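Household > Bedding > Checklists

Pillow and Pillowcase Inspection: The Checklist, With My Comments

By Surachet Phromma
2022-08-21

173 shares | 4 comments

The list was handed to me by the guest house at Bisdale when I took over their linen room, and I've been told to "follow it as written." I have followed it as written. I also have opinions, and they're under each item. Where the list says something and I say something else, the list is what gets initialed. My comments are what I do when it's my own bed.

SECTION A. BEFORE YOU START

A1. Clear and wipe the surface.
Fine. I'd add that a white or light surface is better than a dark one. Hair, lint and the occasional loose thread show up more easily against it once you lift the pillow away. The old list asked for a clean bedsheet to be laid down first. A bedsheet slides around and you spend half the time pulling it straight. Wipe the table and let it dry.

A2. Wash hands. Remove rings and watches.
Yes to rings. I have caught a ring on a side seam and made the very damage I was supposed to be looking for.

A3. Confirm lighting is adequate.
What is adequate? The list doesn't say. If I can't see a line of stitching without bending over it, I count the lighting as a fail and move to the window.

SECTION B. THE BARE PILLOW

B1. Remove the case and inspect the pillow on both faces.
Both faces, and people skip the second one. The stains you care about are on whichever side has been down all week.

B2. Check all seams for gaps or loose stitching.
Run your thumb along them. I don't trust my eyes on a white seam on white cloth. Start at a corner and go all the way back to that same corner. Corners are where I find the most trouble, and the list gives them no line of their own.

B3. Perform fold test.
Fold the pillow in half, let go, see if it opens. I'm doubtful. The list says a pillow that stays folded is "end of life." That may be fair for one kind of filling, but a down pillow will lie there folded like a sandwich and be perfectly good once you shake it. The list was written as if every pillow were the same pillow. I initial the box and write the filling next to it.

B4. Smell.
No complaint. Best item on the page. Do it before you open the fabric spray, please.

B5. Check the date label. Replace at 2 years.
Who picked two years? A pillow in the back bedroom gets used a few nights a season. One in the front room is slept on all the time. I've thrown out a lumpy one well before its date and kept others past it. The label also fades in the wash, so half the time there's no date to check.

SECTION C. THE CASE

C1. Check fabric for holes, thinning and stains.
Hold it up to the light for thinning. Laid flat on a table, a thin patch looks just like the rest. We have plain cases from Noiphan and a few from Ernano, and I've seen thin spots in both, usually near the middle where the head goes. The Noiphan label promises "hotel strength." I'd like to know which hotel.

C2. Check hem at the open end.
Look at the inside of the hem too. If the stitching puckers, pull it gently from both sides. Puckers that flatten are only creases. If they stay put, the thread has probably shrunk or been pulled, and the case goes in the mending basket.

C3. Zippers and buttons: open and close fully.
Two full passes. One pass tells you the zipper works once.

C4. Check printed cases for fading.
Fading is a matter of looks and doesn't belong in a safety section at all. I leave it blank unless a guest would notice. What I do look for on a printed case is a stain hiding in the pattern. Animals and flowers are very good at covering up tea.

SECTION D. PUTTING IT BACK TOGETHER

D1. Insert pillow without contact with clothing or floor.
The approved method in the binder is to grip the pillow under your chin. I'd call a chin contact with a person, and so would most guests. Keep it on the table. Bunch the case up like a sock, start it over one end, and work it along a little at a time.

D2. Do not force the corners.
Agreed, and this is where I'd put a second comment if the form had room. If you have to force a corner, either the case is too small or the pillow has turned inside it. Take it off and start again. I've watched people punch a pillow down into the case until the seam gave up.

D3. Keep finished pillows apart from unfinished ones.
Good rule, poorly explained. Put the finished ones at one end of the table and don't let them drift back.

Pillow and gray cloth on the table:
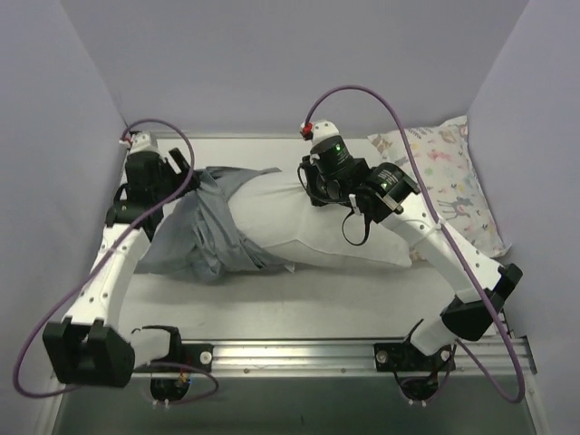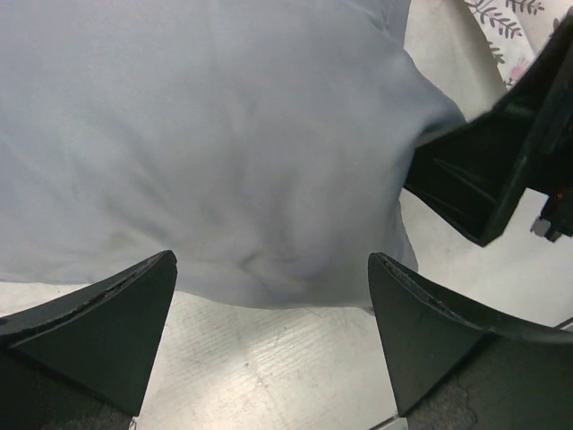
D4. Smooth the case and close the open end.
Smooth from the closed end toward the opening. Any air you trap will otherwise sit at the bottom and make a flat pillow feel plump, which has fooled me on the final press more than once. Tuck the flap if there is one. If there isn't, fold the loose cloth under and leave it alone. The binder wants it pinned. No pins! I will not initial a line that puts a pin in a bed.

D5. Press center of pillow and confirm even fill.
Press with a flat hand. Then press the ends, which the list forgets. Filling moves to the ends and stays there.

SECTION E. PROTECTORS AND SPRAYS

E1. Confirm protector is fitted under the case.
I was against protectors for years on account of the crackling. The newer ones are quieter. They still need to come off and be looked at, and the list lets you tick this box by feeling for it through the case. That's a check that something is there. It could be torn from end to end.

E2. Apply fabric freshener (Tilex or equal) if required.
Whoever wrote this had the wrong bottle in mind, and it has been copied from one version to the next ever since. I've crossed it out on our copy. Read the label of whatever is in the cupboard before it goes anywhere near a face. If B4 was a fail, the pillow needs washing or it needs to go, and perfume on top won't change that.

SECTION F. SIGN-OFF

F1. Record pass or fail for each pillow.
Each one, by bed. The old form had a single box for the whole room, so one bad pillow could pass along with three good ones.

F2. Time allowed per pillow: 4 minutes.
It takes me around 4 if nothing is wrong. With a zipper and a protector it takes longer, and I'd sooner be late than sign for a seam I didn't touch.

F3. Failed items to be tagged and removed from the room the same day.
Tagged with what? We're out of tags. I've been using masking tape with the bed number on it, and it comes off in the laundry bag. New tags have been on the August order since the start of the month.

4 comments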